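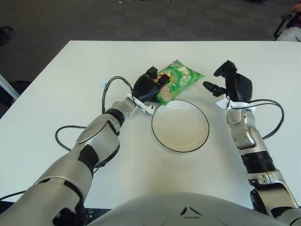 Un deuxième robot à deux bras pour l'atelier de Trekine

La nouvelle courait dans les couloirs depuis février, elle est maintenant confirmée : l'atelier de robotique de Trekine va pouvoir s'équiper d'un second robot humanoïde, et toute la petite équipe s'en réjouit (on la comprend !). Le dossier, porté par Mansa Atinga, a demandé 11 mois de travail, de devis comparés, de tableaux refaits et de coups de fil aux fournisseurs, avant d'obtenir enfin le feu vert.

Pour l'instant, tout le monde se partage la même machine, et les exercices de table, où il faut approcher un sachet de chips et une assiette avec deux pinces, occupent le planning du matin au soir. « On se marchait un peu dessus, il faut bien le dire, raconte Etornam Annan, qui tient le calendrier des réservations. Certains venaient à sept heures pour avoir leur créneau. »

Restait à choisir comment dépenser l'enveloppe. Deux fournisseurs étaient en lice, Jando et Potanden, et c'est le premier qui a été retenu, avec un contrat d'entretien de deux ans compris dans le prix. L'équipe a aussi prévu une ligne à part pour les pièces qui s'usent : pinces de rechange, supports de poignet et câbles, soit 1195 euros pour la première année. Spyros Dervishi, qui s'occupe de la maintenance, y tenait beaucoup et l'a défendue jusqu'à la dernière réunion.

Le nouveau robot sera installé dans la salle Russo, qui fait environ 37 mètres carrés et qu'il faudra d'abord recâbler un peu, avec quelques prises supplémentaires et une table à la bonne hauteur. Les travaux commenceront dès que l'électricien aura donné sa date. D'ici là, les réservations continuent comme avant auprès d'Etornam Annan, et les personnes qui souhaitent suivre la formation de prise en main peuvent déjà laisser leur nom à Delali Opoku.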